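Updated October 20, 2019, mostly to take out a recommendation I no longer believe in.

# How to sort household papers without buying a system

I have been sold three paper systems in my life and finished none of them. The last was the Prestitow home file, $57 for a binder, a sheaf of coloured tabs and a booklet telling me to "honour my documents." The tabs fell off by December. What follows is duller and cheaper, and I've kept it going for 13 months, longer than any of the others lasted. I make no claims past that.

You need one afternoon, a table you can leave messy overnight, a pencil, some plain envelopes and whatever boxes are already in the house.

## Step 1: Get all of it into one room

Check the kitchen drawer, the glovebox, the coat pockets and the bag you took to your last medical appointment. Don't read anything yet. If you start reading, you'll be on the couch with a school report in ten minutes and the afternoon is gone.

The usual advice is to do one drawer at a time. I don't trust it. Half the trouble with paper is that the same bill sits in two places and the warranty for the fridge is nowhere near the receipt, and you won't find that out a drawer at a time.

## Step 2: Make a few rough piles

Mine are these:

- things someone could ask me to prove (tax, insurance, title, identity)
- things that are live right now (an unpaid bill, a form to send back)
- things about an object I still own
- things I only like having

Anything that fits none of them goes on the floor. You can decide later whether to shred it or recycle it, and most of it will be easy.

Labels come last. Every kit I've seen wants you to write the labels first, and I suspect this is mostly a way to use up labels. A divided box is handy at this stage for cards and small slips, and a cardboard one does the job as well as anything sold for the purpose.

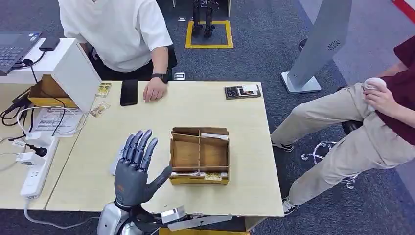

One reader wrote in to say dividers are a trap: the slots get filled for the sake of filling them, and she was better off with a single shoebox and a yearly clear-out. I can't prove her wrong. My answer is that a shoebox works if you're the only person in the house looking for things. With two or more people, somebody will always put the passport at the bottom.

## Step 3: Deal with the live pile today

Pay it, sign it, or write on the envelope in pencil what you are waiting for and from whom. "Crenshaw, waiting on quote" is plenty. If you can't say what you're waiting for, it probably isn't live.

Be wary of scanning as a way out. I tried the Pulero app for a while. It took tidy pictures of my receipts and gave every one of them a name like "Document 122", and when I wanted the plumber's invoice I went and found the paper copy. Scan the things you'd cry over in a fire, name the files yourself, and keep a copy somewhere outside the house.

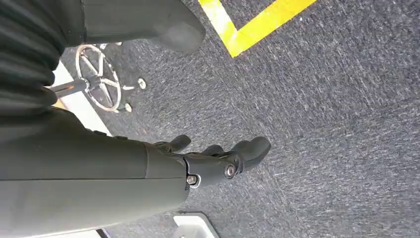 How long to keep the rest depends on where you live, and I'd be suspicious of any page that gives you one number for everything. Look up the rule from your own tax office. Write the year on the outside of the envelope, large, and put the newest at the front. When an envelope passes its year, it comes out.

## Step 4: Cut down the object pile

Manuals are the bulk of it. Nearly every manual printed lately can be found online, so keep the page with the serial number on it and staple the receipt to that. Keep the full manual if the thing is old, odd or could hurt you. Gas heater, yes. Kettle, no.

I've read that you should file these by room. I did that and then moved a lamp. 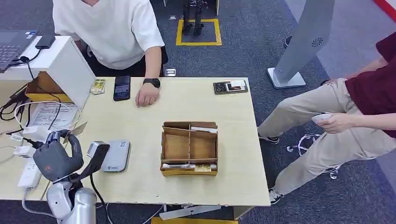 By first letter is boring and it holds up. If two people in the house call the thing by different names, write both on the envelope and stop arguing about it.

## Step 5: Leave the sentimental pile until last

You'll have less patience by now, and that helps. I keep one flat box of this sort. The oldest thing in it is a receipt from 1886 for a load of stone, made out to somebody in Dresavthorpe I may or may not be related to. It's worth nothing and it stays.

Do keep letters out of plastic sleeves unless you know what the plastic is. "Archival" on a packet seems to mean whatever the seller would like it to mean — ask what it's made of, and if they can't tell you, use a paper envelope. 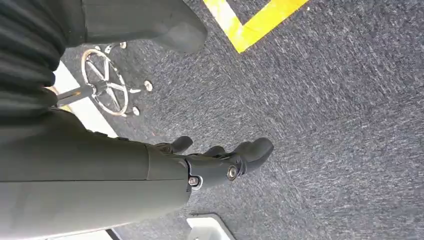 ## Step 6: Put it away and check it once

Store the proof envelopes somewhere dry and easy to carry. Skip the basement, and skip the locked metal box if you're the type to lose keys.

A month later, ask somebody else in the house to find the car insurance. Don't help. If they give up, the system is wrong, so move the envelope to wherever they looked first.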